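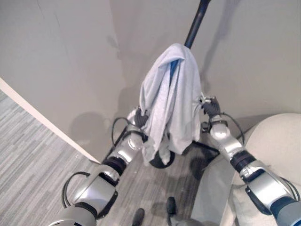
Coat stand in the corner, with the light gray-blue cloth over the pole.

Subject: Re: [makhubela-tenants] Coats and wet gear in the shared hallway

On the hallway question, I'm in favor of clearing it, but I don't agree with the order things are being done in. The original message is quoted here for those who joined the list after it went out:

> Starting in December the hallway on the second floor of the Makhubela building has to be kept clear on both sides. Please move coats, boots, umbrellas and bikes into your own units. Kadik has quoted 1,035 for a run of wall hooks and a bench by the back entrance. Split between all the units, that would come out of the shared fund, which stands at 1,300 after the last boiler service. Replies to the list, please.

First, the hooks. The wall by the back entrance is plasterboard over an old chimney opening. We put a shelf there four years ago and it came down within a month. If Kadik is fixing into that wall, the quote should say what they are fixing to. I would want that in writing before we agree to anything.

Second, the price. Nerico sells a freestanding rail with a shoe rack under it, and two of those would come to 400 delivered. They don't need drilling and can be moved when the floor is cleaned. Butidik has something similar for up to 300, but only in the narrow size, and I don't think it would hold winter coats.

Third, the fund. The gutter on the north side still hasn't been done. I'd like us to keep at least 1,000 back until it is, and the Kadik quote doesn't allow for that.

Units with room for a stand of their own can manage without any of this. The smaller ones at the front have nowhere to put one, so a rail by the back door would mostly be for them.

Bikes are a separate matter and I suggest a separate thread.

I can measure the space by the back entrance this week. If anyone still has the drawings from when the chimney was closed up, please send them to the list.

Unit 6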